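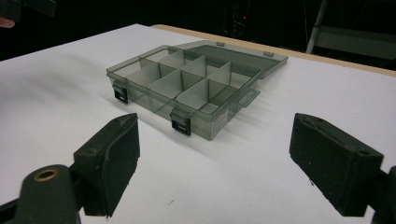 Issue 394

My Year of Carrying Bottles Back to the Store

The first time I tried to return a bottle under the new Fergate deposit rule, I stood in line behind a man with a shopping cart so full of glass that it sang every time he breathed. It was Sunday morning, a little after nine. I had four bottles in a tote bag and I felt like I'd shown up to a potluck with a single grape.

I should say up front that I voted for the thing. I read the ordinance, I went to two of the meetings, and I told anyone who would stand still that a dime on every glass bottle was going to clean up the riverbank (which was a mess, you may remember, especially under the Stisier bridge after a warm weekend). I grew up in a deposit state. I have fond memories of dragging a wagon to the grocery store with my brother and turning sticky cans into baseball cards. So I had no excuse for being as grumpy about it as I was.

Let me explain how it works, for those of you reading this from out of town. You pay ten cents extra on anything in glass up to two liters. Beer, soda, juice, sparkling water, all of it. Wine was out, then in, then out again, and finally in. Any store over a certain floor size has to take the empties back during opening hours, and the smaller shops can either take them or put up a sign pointing you to the nearest place that does. The Caruso Market on my corner chose the sign. The sign points to the machines in the parking lot of the old Mondum warehouse, so that's where I go.

There are two machines. One of them is usually working.

The council's first progress report came out in September and I sat down with it at my kitchen table, all of it, appendix included. The number everyone quoted was 2687, the count of bottles that went through the Mondum machines in the opening week. That sounded terrific to me until I started doing sums on the back of an envelope. My street alone could produce 400 bottles between a block party and a holiday, no trouble at all! But the figure I kept going back to was on page six. When the river cleanup group did its spring walk, before the rule, it picked up 1689 glass bottles and pieces big enough to count as bottles. The fall walk hadn't happened yet when the report was printed, so there was nothing to put next to it. I thought that was a funny way to write a progress report, but there it is.

What the report didn't cover is what the rule does to your house. Mine has gotten strange. I used to rinse a bottle, drop it in the blue bin and forget it had ever lived with me. Now it has a second life under my sink. You can't crush glass and you can't bring it back broken, and the label has to be readable or the machine spits it out with a rude little buzz. So I keep them standing up. First it was one crate, then two, then a crate in the hall closet where my boots used to be.

I've gone a bit overboard with the sorting, too. It started with the receipts. The machine prints a slip, the slip is good for thirty days, and you have to spend it at one of the participating stores, so of course I was finding expired slips in coat pockets. Then it was caps. Caps go in a separate bucket at the warehouse, metal on one side and plastic on the other, and I was arriving with a fistful of both and holding everyone up while I picked through them. 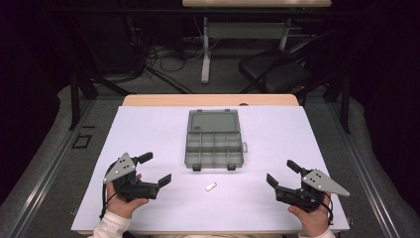 An organizer box with small compartments, open on a white board.

My neighbor across the hall solved the whole problem by switching to cans, and she'll tell you about it whether you ask or not. Cans aren't in the ordinance. I have a real gripe with that one. If you put a dime on glass and nothing on aluminum, people who don't care much either way are going to drift toward aluminum, and I've watched the shelf at the Caruso Market change in less than a year. The good ginger beer only comes in cans now. I don't know if that's the rule or just the way things were headed anyway, and the person at the register didn't know either.

Then there are the folks who collect. The man with the singing cart is there most weekends, and by now we nod at each other. He has a route. He does the apartment buildings on the hill early, then the park, then the lot behind the ball field, and he told me his best day so far was over 400 bottles in one trip, half of them from a wedding. I'd worried the rule would be hardest on people without cars, and I think it is, if you're the one buying the bottles and hauling them home and back on the bus. For him it's grocery money. I don't have a neat way of adding those two things together.

The restaurants are still mad, and I have some sympathy. They have their own pickup, once a week, and a week is a long time to store glass in a kitchen the size of a parking space. One place on the river road has stopped serving bottled beer altogether and put in two more taps. The beer's better, to be fair.

The council takes up the rule again this winter. Cans are on the agenda, and so is a third machine, and so is somebody's proposal to raise the deposit to fifteen cents, which I'd support as long as they fix the one on the left first. Written comments can be dropped at the town hall front desk or mailed in. I've already sent mine. It was two pages, single spaced, and most of it was about the buzzer.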